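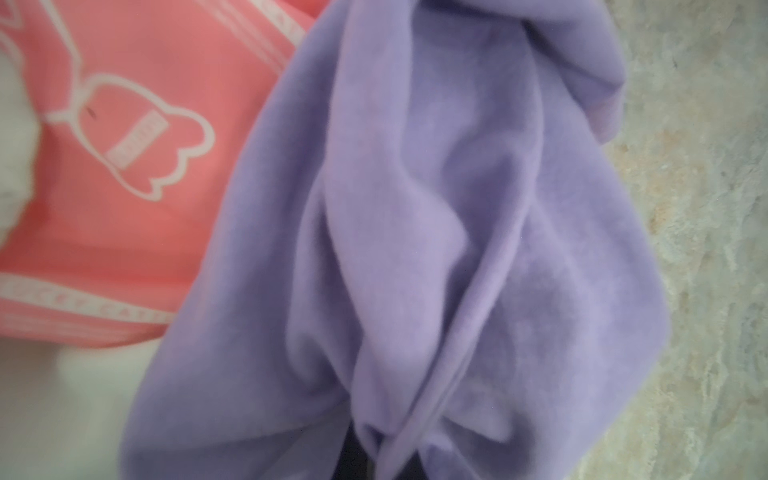 Page last changed: April, 4.40 pm

Back on the Pultora rear mech this arvo, with the kettle on and the good hex keys finally home in their drawer. Indexing was lovely in the middle of the cassette but it still dithered going down to the smallest sprocket, so I pulled the inner cable and found a kink right where it leaves the last bit of housing. New inner, new ferrule, B-screw out 2 turns, and what a difference (I rode up and down the lane grinning like a kid!).

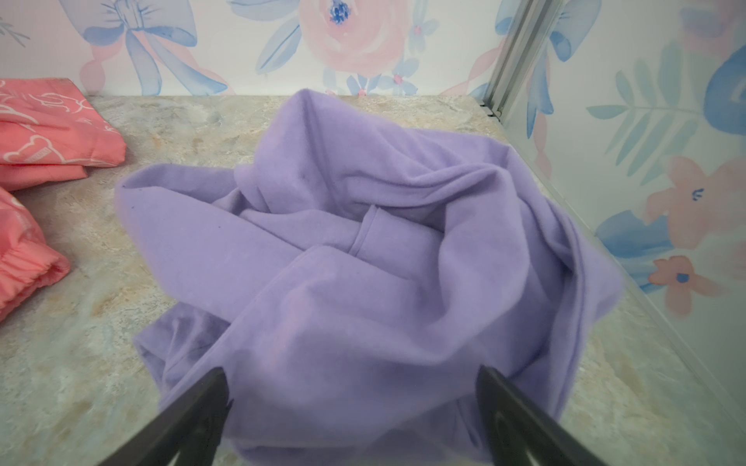
Lavender fleece on the benchtop

The chain is the old Idix with some 92 rides on it, and I'd like to swap it before I judge the front shifting too harshly. Jarmila reckons the Vudico cable is slicker than the one I fitted, and she may well be right, so there's a length put aside for next time. Hanger was out by a whisker at 9 o'clock and is now straight.
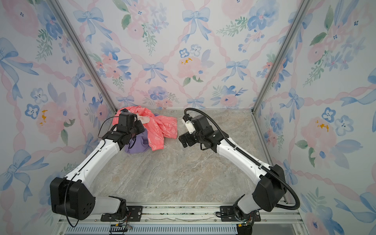 Norbert Bartoš: Check the limit screw again once the new chain's on, mate. Mine needed another quarter turn after the cable bedded in, and I'd blamed the shifter for a fortnight.

Will do. Chain's on order.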